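Search this site
Search
Advanced search

Downstairs neighbor says she can hear me walking. Do I have to buy a rug?

Posted by Hayley Garside

I moved into the second floor of an old building in Nelholm in October, and my downstairs neighbor has now left three notes. The first one was polite. The third one had underlining. She says she hears "every step" from the bedroom, starting when I get up for the early shift, which I admit is an hour when most people would like to be left alone.

I don't wear shoes inside. I don't own a dog, a treadmill or a bowling ball. I have been walking on the outsides of my feet like a cartoon burglar and I still got the third note.

My lease has a line saying floors must be "suitably covered," and the landlord's position is that this is between me and my conscience. The only rug I like costs $242, and I would rather not spend that and get a fourth note. Does a rug do anything? Is there something cheaper that does more? The floor is laminate and I'm not allowed to glue or nail anything to it.

Posted by trolloton_tim

Move.

Posted by Declan Hollis

I laid floors for a living until my knees filed a complaint, so I'll take this one.

What she's hearing is impact noise. Your heel lands, the floor moves a little, and her ceiling passes along the news. A thin rug takes the click off but leaves most of the thud. The part that does the work is the pad underneath, and it's the part everybody skips because it's ugly and you never get to look at it. Get a dense felt pad. The waffle-shaped rubber kind is fine for stopping a rug from sliding, and some rubber will stain laminate besides, so check the label before you put it down and forget it for years.

You don't need to cover the whole room. Cover where you walk. In most bedrooms that's the side of the bed you get out of and the line from there to the door, same as it would be in a room like this one:

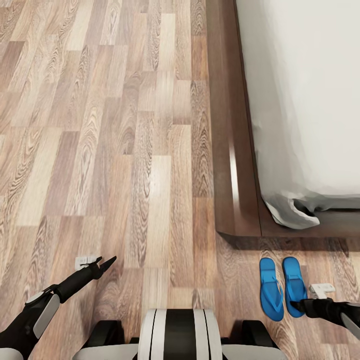

Long planks, low bed: the open floor is where the footsteps go.

Nothing under the bed needs padding unless you're walking around under there. Two runners with good felt beneath them will beat one big pretty rug with nothing beneath it, and last time I priced it, two runners and pads came to $116 at Parsons, the discount place out past the bus depot. Cut the pad an inch short on every side so it doesn't peek out.

Also — and I say this with affection — "walking on the outsides of my feet" is how you get a sore ankle and a fourth note. Most of the thump is the heel. Buy slippers with a thick soft sole and put them where your feet land in the morning.

One thing I can't fix from here: if the laminate was put down without underlayment, you'll hear a hollow sort of knock when you tap it. That's the landlord's job, whatever he says about your conscience. Ask him in writing.

Posted by vendier_nights

I've been the downstairs neighbor. Mine bought a rug and I could still hear him, but he knocked on the door and told me he'd bought it, and after that I minded a lot less. Maybe go say hello? Not at 5 in the morning though.

Seconding the slippers. The felt pad smells like a wet sheep for the first week, so open a window.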